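# Caltau Sorting Board: Frequently Asked Questions

Last revised 2025-02-17. Applies to the blue foam board, the blocks supplied with it, and the separate dark cradle. The older Zuretti board is covered only where it is named.

## Parts and setup

### What is in the set?

A foam board with shaped openings, a set of matching blocks, and one cradle. The full set weighs 1,923 grams without packaging. The parts list printed inside the carton lid is the reference for counts; if it disagrees with the label on the outside, go by the lid.

### What is the cradle for?

It holds a single block between uses and presents it at a fixed spot. It is not a storage rack and does not take more than one block.

### Which way should a block lie in the cradle?

Either way is acceptable for the long blocks. Stood on end, a block is easier to pick up from above. Laid down, it is more stable if the surface gets bumped. Whichever you choose, use the same orientation for the whole session.

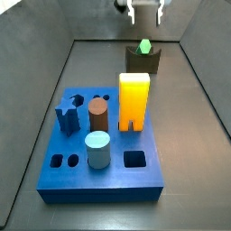 Cradle placement matters more than block orientation. Put it at the far side of the working area with the board nearer to you, and leave clear floor between the two. The curved top should be fully accessible, with its two raised corners free of other parts. A green prism in the dark cradle is easy to find at a glance, while the blue star standing on the blue board takes a second look, so check for the star separately when you take stock of the pieces. Once the positions are settled, mark the corners of the board with low-tack tape.

### Does the cradle have to be screwed down?

No. The base plate is drilled for two screws, and fastening is recommended if the cradle will stay in one place for more than a session. Use countersunk or pan-head screws. Do not overtighten. On a surface that can't be drilled, double-sided tape under the plate is adequate for the lighter blocks.

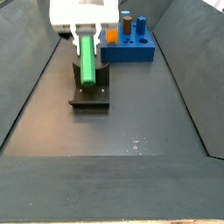
Screws are not included. Hold each one against the hole in the plate before buying a quantity; cradles from the first production run were drilled slightly smaller than the current ones. If you are replacing a taped cradle with a screwed one, clean off all adhesive residue first or the plate will rock.

### Does the board need to be fastened too?

Usually not. Its weight and the friction of the foam keep it in place under normal use. If it creeps on a smooth floor, put a sheet of thin rubber matting under it, trimmed smaller than the board on every side.

### Can the board be used at an angle to the cradle?

Yes. No alignment between the two is required. Record the angle if you intend to repeat the layout.

## Fitting the blocks

### How much clearance is there around a block?

The nominal clearance is 2 millimeters, measured across the opening and not per side. New foam can feel tighter than this. It eases with use, and the opening should not be sanded to speed that up.

### A block goes in partway and stops. What is wrong?

In most cases the block is rotated slightly relative to the opening, or it is leaning. Check in this order:

1. Confirm that the block and the opening are the same shape.
2. Lift the block clear of the rim.
3. Square it to the board surface.
4. Turn it until the edges line up with the corners of the opening.
5. Lower it again without pressing.

If the block still stops, look into the opening for foam crumbs. A block that needs force is not aligned.

### How should the hexagonal prism be turned?

A regular hexagon repeats every 60 degrees, so there are six equivalent positions and you never need to turn it more than 30 degrees to reach the nearest one. The most common error is leaving the prism off by a few degrees, with one edge sitting on the rim. From directly overhead this is hard to see, since the top of the prism hides the opening. Look from the side and compare the gap on each face.

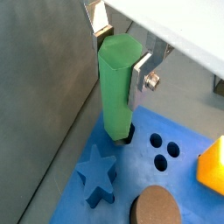

One reader disagrees with the advice above and reports better results by watching a single corner of the hexagon, bringing that corner into its matching corner first, and then letting the remaining faces drop. The reader adds that comparing gaps takes too long with children waiting for a turn. We tested the corner method on three boards. It works well on a board with sharp openings and less well on a worn one, where the corners have rounded and no longer locate the block. Both methods are acceptable.

### Is the star harder than the hexagon?

Yes. A regular five-pointed star repeats every 72 degrees, so it has fewer correct positions, and each point can catch on the foam separately. Introduce it after the hexagon and the cylinder.

### Why is the star the same color as the board?

So that it has to be found by shape. This is the most frequent complaint we receive. A strip of white tape on the top surface solves it for users who need contrast. Keep tape off the side walls, where it will change the fit.

### What are the small round holes for?

They take the narrow pegs from the extension pack. They are not drainage holes or screw holes, and they can be left open. Do not use them as finger holds when lifting the board.

### May blocks be left standing on top of the board?

Yes, between turns. Stand them away from the openings in use. The cylinder should be laid flat on its circular face so that it can't roll.

## Handling a block

### Where should a block be held?

By two opposite faces, in the upper part, with the lower end free. A hold near the middle works for lifting but leaves too little of the block below the grip when it has to go down into an opening. The green prism is 93 millimeters tall, and the top third is the recommended area.

### Should the block be released above the opening or inside it?

Inside, once the lower end has passed the rim on all sides. Releasing above the surface drops the block on the rim, and repeated drops are what round the foam.

### A block comes out of the cradle at a slant. Does that matter?

Not for carrying. It does matter at the board, where a slanted block will not enter. Correct the tilt over open space, before moving above the opening. If the slant occurs on every lift, hold the block closer to its centerline or reseat it in the cradle with more of its length supported.

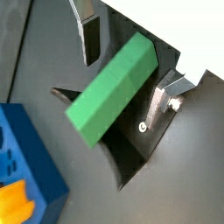

With long blocks, lift straight up until the lower end is clear of the fixture, then begin the sideways movement. Combining the two levers the block against the raised edge. On a taped cradle this is also how the plate comes loose.

### What if a block falls on the floor?

Wipe it and check the edges. Small nicks on an edge can be taken off with a single pass of fine abrasive paper. A block with a visible chip should be retired, as the chip will cut the foam.

## Care and replacement

### How is the board cleaned?

Foam holds dust, and pale patches on the top surface are normal after storage. Brush it dry with a soft brush, working away from the openings. Then wipe with a damp cloth and leave it flat until dry. No solvents, no dishwasher, no vacuum nozzle pressed directly on the foam.

### How are the blocks cleaned?

Warm water and dish soap. Dry them fully before they go back into the board.

### How long does a board last?

In classroom use we plan on 5 years. Replace it sooner if the hexagonal opening lets the prism turn freely, or if the foam has torn between two neighboring openings.

### Can a torn opening be repaired?

Short tears, yes. Use a flexible contact adhesive, close the tear around the correct block wrapped in baking parchment, and remove the block after the adhesive has set. Tears that reach the front face of the board are not worth repairing.

### Are Zuretti blocks compatible?

Only the cylinder. The Zuretti hexagon is larger across the flats and will stretch the opening. The Zuretti star enters but binds.

### Where do spare parts come from?

Blocks and cradles are stocked by Dlamini. Boards ship from the Groton warehouse and are not sold through resellers. Quote the number molded into the underside of the cradle if you have one; boards carry no number. Orders placed in August are filled more slowly because of the school season.

### Can I order a board in another color?

Not at present. A gray version was trialed and withdrawn over uneven foam density. Remaining gray boards can be returned to Groton for a blue one, without blocks.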